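Slide Layout and Recall in Safety Talks for Building Crews

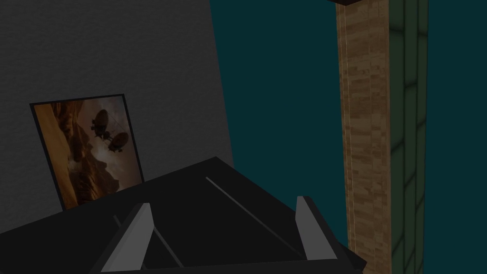
Figure 1. Open two-finger gripper, rendered view.

4. Results and Discussion

4.2 Title slides and inside slides

The most exciting result of the study came from the plainest part of it. We gave the same safety talk to 17 crews using two slide designs, Jarman and Clister. Jarman keeps one dark background from start to finish. Clister opens dark and then switches to a pale background with a single column of text. The wording, the order of the slides and the length of the talk were the same in both.

Crews who saw Clister remembered more of the steps for working near an open trench, and they did so at both of our sites, Jultine and Faltel. We had expected a small gain at Jultine, where the talks were held in a bright site trailer – dark slides wash out badly in daylight. Finding the same pattern at Faltel, in a room with the blinds down, was a real delight!

Headings also mattered a great deal. Slides with a full sentence as the heading ("Keep soil piles back from the edge") did better than slides headed with one word ("Trenches"), whichever design was used. Several crew leaders told us they could repeat the sentence headings on the job without looking at a handout, and a few had already started doing so by February.

Charts gave us a more mixed picture. Bar charts with four bars or fewer were read correctly by nearly everyone, while the pie charts led to long and lively arguments over which slice was larger. We dropped them from the second round of talks and put the same numbers in a short table – a change the speakers welcomed, as it left more time for questions.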